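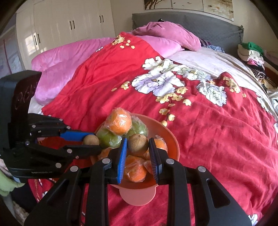
Fruit swap news, and a confession about my plums

Well, that was a bumper start to the year! If you've walked down Tapley Lane lately you'll have noticed the smell, a sort of warm jammy fug that hangs over the footpath from mid-morning onwards. Half of it is my fault. The big tree out the back has dropped more plums than I can pick up, and the lorikeets have had a go at most of the rest (they take one bite and move along to the next, the little vandals).

Anyway, the swap. We're back at the Lumstead hall on 20th January, doors open at 8, and if you came in spring you'll know it's worth being early. Same rules as always: bring what you've got, take what you'll eat, and leave the egg cartons on the trestle by the door. Lemons are welcome but please, not a whole wheelie bin of them again. We were still giving them away at the servo a fortnight later.

Birthe Bach is bringing her apricots from Sedcombe, the small blushing ones with a flavour you just don't get at the supermarket. I put up 10 jars of them last summer and was down to the last one by Easter. She's also promised to write out her method for drying them on old flyscreens, which I've been nagging her about for ages. Mine always go leathery on one side and mouldy on the other, so if anybody else has a trick, I'm all ears.

A few people have asked about netting. I've gone over to the fine white stuff, pegged right down to the ground, and I'm never going back to the wide black mesh. A blue-tongue got himself tangled in that two summers ago and it took me most of an afternoon with the nail scissors to get him out. He was not grateful. The fine netting is dearer, but Terence Yeoman is putting in a bulk order through the Gekavcombe produce store and reckons we can get it for roughly $40 a roll if enough of us are in. Ring him before the swap if you want one, the last four digits of his new number are 3397 and the rest is the same as before.

Now, my plum confession. I said in the last newsletter that I'd make sauce for everyone, my nan's recipe with the cloves and the brown vinegar. I did make it. I also went out to move the sprinkler, got talking over the fence, and came back to a pot of black tar. So there's no sauce yet! Second batch goes on this week and I'll be standing over it with a wooden spoon and the cricket on the radio.

Next swap after this one will be in March, when the figs and early apples should be in. If you've got spare jars with lids that fit, drop them on my verandah, any size. Mind the dog, she'll want her ears scratched before she lets you up the steps.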